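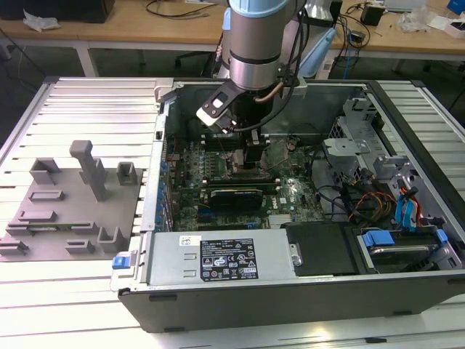
The Patience of Taking Things Apart

Hafiz Tarigan has a rule about coffee, and the rule is that it stays in the hallway. He learned this in April, in the first week of the project, and he tells the story with such good cheer that you almost forget it cost him a keyboard and most of an afternoon.

We are standing in the back half of Dakier, a small workshop that used to sell carpet, and Hafiz is getting ready to do what he has done 167 times already, by his own tally on the whiteboard: guide a robot arm through one small job inside an old desktop computer, and save every bit of it. Where the arm went, how hard it pushed, when the fingers opened and closed. Each run is called an episode, and the episodes are what the learning system, named Entili, will study. The goal for the summer is 3,000.

"People ask me when the robot starts working," he says. "I tell them I'm the one working. It's taking notes!"

He means this kindly. The arm moves when he moves, through a hand controller he has wrapped in tennis tape, and he has gotten very good at going slowly. A computer case is a crowded little place, all cables and thin metal edges and parts that sit closer together than you remember from the last time you opened one (if you ever did), and a gripper with two fingers has to come down into it more or less the way you'd reach into a full kitchen drawer. He lays the towers on their sides, takes the side panel off, and works from the top.

The idea came from Guvoseck, a recycling outfit across the river that receives more old office machines than its people can open by hand. They would like the memory and the boards to come out whole, so they can be used again, and they sent over a first batch of eight towers to practice on.

What surprised me, I'll admit, was how much Hafiz values his mistakes. A slip followed by a good recovery goes straight into the pile, with a note, and he is fond of those. He wants Entili to see what it looks like when a person misses, backs up an inch and tries from the other side. The runs he throws out are the ones where he got bored — he says he can see it in his own hand when he plays them back, a sort of hurry.

So he takes breaks. He sorts screws, he calls his sister, he shifts a tower a little so that the next run won't start in quite the same spot as the last one. The labeling happens in the evening, in a program called Vurex, and he does it with the radio on.

By the time I left he had added four more to the whiteboard and was looking for his marker again.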